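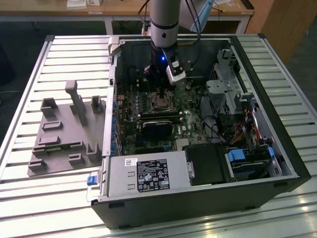 Desktop tower on its side, interior facing up. Slatted worktable, Skindcombe workshop.

**Skindcombe Equipment Services**
**Open-Case Inspection Checklist: Desktop Computers**

Inspection date: 19 Jun 2018
Inspector: Levente Dobos
Unit: Dell desktop tower, black case
Location: Ibarra Room, Bench 3

Entries are marked Y (satisfactory), N (not satisfactory), C (satisfactory with comment) or N/A. Every N and every C requires a written comment. Items may not be left blank.

## A. Before opening the case

| Item | Requirement | Result |
|---|---|---|
| A1 | Unit shut down and unplugged from the wall | Y |
| A2 | Power button held for several seconds after unplugging | Y |
| A3 | Monitor, keyboard and network leads removed | Y |
| A4 | Inspector has touched a grounded metal surface | Y |
| A5 | Unit weight checked before lifting to bench | C |

**Comment, A5.** The lift was carried out by one person. The weight is within the limit for a single lift, but the Ibarra Room has a step at the door, and the bench instructions call for a cart. The cart was in use in Ullach at the time. Staff are reminded to wait for it.

## B. Position on the bench

| Item | Requirement | Result |
|---|---|---|
| B1 | Case laid flat on its side, interior facing up | Y |
| B2 | Case fully supported by the table slats | Y |
| B3 | Case does not rock when pressed lightly at each corner | Y |
| B4 | Small screws kept in a closed container | N |

**Comment, B4.** The table has open gaps between the slats, and a dropped screw can pass through to the floor. Screws were held in an open dish. A container with a lid is to be supplied to Bench 3 before the next inspection. The same point was raised in February.

## C. Power supply and wiring

| Item | Requirement | Result |
|---|---|---|
| C1 | Black specification label present and legible | Y |
| C2 | Certification symbols present on label | Y |
| C3 | Barcode sticker present | Y |
| C4 | Power supply housing remains closed | Y |
| C5 | Orange, yellow and black power wires free of cuts or bare spots | Y |
| C6 | Wires will not be pinched when the side panel is replaced | C |

**Comment, C6.** The bundle beside the drive cage runs down toward the corner of the case. Check its position by hand before closing. Do not use cable ties on this model, as they make the drive bay difficult to reach. 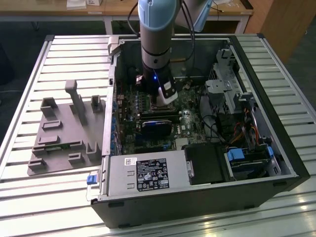 Skindcombe Equipment Services | Open-Case Inspection Checklist | Page 2

## D. Motherboard and memory

| Item | Requirement | Result |
|---|---|---|
| D1 | Board surface free of dust buildup and foreign objects | C |
| D2 | Blue capacitors along the left side show no swelling or leaks | Y |
| D3 | Both memory modules fully seated, clips closed | Y |
| D4 | Label on lower memory module left in place | Y |
| D5 | Heatsink secure when touched lightly | Y |
| D6 | No tool or hand pressure applied to the CPU socket area | Y |

**Comment, D1.** Light dust was found near the rear wall and removed with a soft brush. Compressed air is not permitted in the Ibarra Room while other benches are in use.

**Comment, D3.** Confirmed by touch at both ends of each module. A visual check alone is not accepted for this item.

## E. Drives, latches and case

| Item | Requirement | Result |
|---|---|---|
| E1 | Metal drive cage secure, no sharp or bent edges | Y |
| E2 | Blue drive release latch moves freely and returns | C |
| E3 | Black cable to the drive bay fully connected | Y |
| E4 | Blue release tab at the power supply end intact | Y |

**Comment, E2.** The latch is stiff but returns fully. No lubricant is to be applied. Replace the part if the latch fails to return at any later check.

## F. Result and follow-up

Overall result: **Passed with conditions.**

1. Lidded screw container to be supplied to Bench 3 (B4). To be completed within 28 days.
2. Cart to be returned to the Ibarra Room after each use in Ullach (A5).
3. Latch to be checked again at the next scheduled inspection (E2).

The unit may be closed and returned to service once item C6 has been checked a second time with the side panel in hand. Completed forms are kept in the Ikus binder for 18 months.

Signed: L. Dobos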